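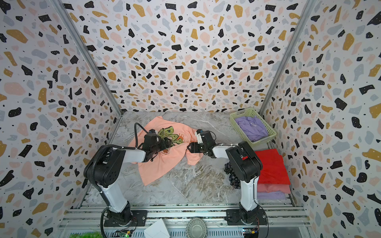 *Issue 6 · February*

## The Shirt That Taught Me to Dye

Apinya Sriwong keeps 3 buckets going in her yard, and the onion-skin one is my favorite. You simmer the skins, drop in old cotton, and wait – then up comes this warm, glowing orange! Avocado pits give a softer pink, and marigolds go almost gold. "Save every skin," she tells me, handing over a spoon. I've been hoarding them since, and my neighbor Junaid Talpur now leaves his on my porch.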